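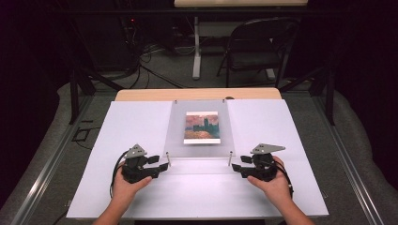 9 min read

Home | Issues | Sections | Authors | Contact

We use cookies to keep you signed in and to remember your text size. Accept | Manage

3.2 Placing and squaring small picture cards

Much of what has been written on handling prints deals with large sheets, and readers who have hung an exhibition will know why. A big print sags, creases and catches the air. The small card has had far less attention, although anyone who has sorted a box of gallery postcards on a kitchen table will remember how stubborn the little things can be, lying so close to the surface that there is hardly an edge to get hold of. Our own interest began with just such a box, the Grunside set, which holds 33 cards of painted landscapes and harbour views.

Figure 4. A card resting on the frosted panel at the centre of the white board, with the two metal pins at the panel's upper corners.

The card in Figure 4 is a favourite of ours, with its dark towers against a pinkish-orange sky and a band of blue water below. It also shows a trait that matters a good deal for this section, namely the white border along the bottom edge. A border like that gives the eye a straight line to work from, and when we talk about a card being "square" we mean that this line runs level with the near edge of the panel. Cards printed right to the edge have to be judged by the cut of the card alone, and dark ones are the kinder sort against a pale ground.

We settled on a frosted, translucent panel after a long and fairly cheerful argument about colour. It reads slightly greyer than the board around it, enough to tell the two apart without competing with the picture.

Across the July sittings we recorded 565 placements, following the order of work set out by Chan. Each card was laid down, squared and lifted again, and a card was scored as square if its lower edge sat within 2 mm of level from corner to corner. Every card was rested after 10 placements so that soft corners would not colour the results. The Zatmont cards, a heavier stock, were kept for Section 3.3, where we come to stacking.

Related items
Flattening curled postcards: notes from the Gruvum collection
Borders and margins in souvenir prints
Section 3.3: Stacking heavier card stock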